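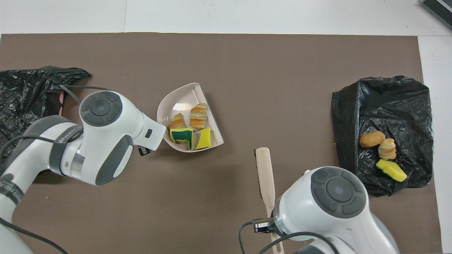 Sorting task, table view from the head camera. Tray in the middle, a bag on each side.

Ticket 3024, Dreneo support
Opened 27 January 2021
Site: Jillside

Hi again! We're teaching the two-arm setup to sort bread from sponges by remote control, and I've got a weird one. The left arm follows my hand just fine, but the right one lags whenever I bring it in low over the spatula handle. It's maybe half a second, then it jumps to catch up (scary with a tabletop right there). Out of 40 demos I had to throw away 13, all for that same jump.

Tried so far:
- Restarted the remote session. No change.
- Swapped the left and right hand controllers. Lag stayed with the right arm, so I don't think it's the controller.
- Turned the speed limit down. The jump is smaller but still there.
- Moved the arm by hand in teach mode. Smooth as butter, all the way down!

Update, same day: I went through the Branero log and the right arm drops packets for roughly 5 seconds at a time. I've moved it to the other network port and I'm recording a new batch now. Fingers crossed.

Can you tell me if the bad demos can be trimmed and kept, or should I just delete them? I'd love to save the ones where the jump comes right at the end.

Status: waiting on support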